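Pink hinged lunch box won't stay clean (or stay open), is it worth keeping?
Posted in Kitchen & Storage
2 replies

Kieran Mac Mathúna
Original poster

Okay, this is a silly amount of fuss over a plastic box, but I've gone back and forth on it all of August and I need somebody to tell me what to do.

I pack lunch every day and I've been using a pink plastic box with a hinged lid, one big deep compartment, little white latch on the front. I love the size of it. A sandwich goes in flat with room for an apple and a bag of something on top, and the rounded corners are so much easier to wipe than the square ones on my old Tanness box, which collected crumbs like it was getting paid to.
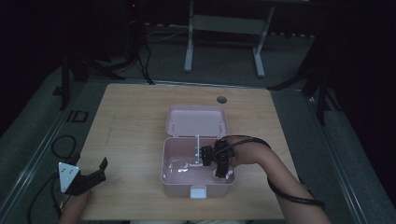 Pink box on the table with the lid up.

So I have three things going on with it and I don't know if they're all the same problem.

First, the smell. I had leftover curry in there one time (one time!) and now anything I put in it picks up a whiff of onion. I've washed it by hand with dish soap over and over. It looks perfectly fine, shiny even, and then I stick my nose in and there it is.

Second, the lid. It's supposed to stand up by itself when you open it, and mostly it does, but some mornings it flops forward while I've got both hands full of sandwich. I think it has to do with how the hinge is seated. It's those two small white pins, and I can't tell if they're meant to come out or if I'd snap something by trying.

Third, the latch. It clicks shut okay but it's stiff, and my daughter can't open it without handing it to a grown-up. I'd like to pass the box down to her when school starts, so that's kind of a dealbreaker.

I paid next to nothing for it, so replacing it wouldn't ruin me, but I hate throwing out a box that isn't broken. My sister says to get a Distia with the dividers and be done with it. I don't want dividers! I want one deep box that doesn't smell like onions.

Would baking soda do anything? And has anybody here taken one of these lids off and gotten it back on again?

Radoslava Doležal

Baking soda, yes, but you have to give it time. People sprinkle some in, rinse it ten minutes later and decide it's useless. I make a paste with a little warm water, smear it all over the bottom and up the walls, then do the inside of the lid too. Don't skip the lid! It's shallow and it looks clean, so it gets ignored, and half the smell is usually sitting up there in the rim. Leave it overnight, rinse, and then let it dry wide open on a windowsill.
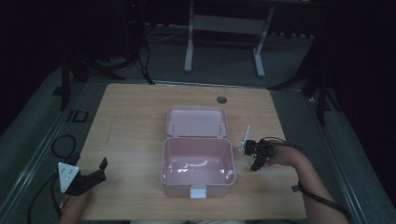

The drying part matters more than whatever you clean it with, in my experience. I used to wash mine, snap it shut and put it in the cabinet, and every single morning it smelled like a gym bag. Now it stays open until I pack it and I haven't had trouble. If there's still some onion hanging around after the paste, crumple up a sheet of newspaper, close it inside for a couple of days and try again. My mother did that with every container she owned, and she cooked with a LOT of garlic.

About the lid. I've had mine off (mine's a Brabec, so take this with a grain of salt, yours could be put together differently). Open it all the way, push one side of the lid gently toward the middle and see if the pin on that side wants to slide free. If it gives a little, keep going. If it doesn't budge, stop right there, because some of them are molded in and you'll crack the corner. When I got mine off there was a ridge of old dried something in the pin hole, pretty gross, and I cleaned it out with a toothpick. The lid stood up a lot better afterward.

For the latch I rubbed a tiny bit of cooking oil along the edge with a cotton swab, worked it open and closed a bunch of times and wiped off the extra. My son was six when he got it and he managed fine after that. Try it with her at home a few times before school starts, though. Kids pull on the lid when they should be pulling on the latch.

And I'm with you on the dividers. Everything ends up in the wrong section by lunchtime and you can't fit a decent sandwich.

deskdrawer546

just buy a new one, they're cheap. I switched to a steel one from Vestel and never looked back. keep the pink one for crayons or sewing stuff or whatever, nobody cares if crayons smell like onion

Kieran Mac Mathúna
Original poster

Thank you both! Did the paste last night, lid included, and the smell is maybe three quarters gone. Going to do one more round and then the newspaper. One of the pins moved a little when I pushed so I chickened out and left it for the weekend when I've got better light. Oil on the latch definitely helped, she got it open on her second try and then wouldn't stop doing it all through breakfast.

Crayons is a good backup plan, she's already asked.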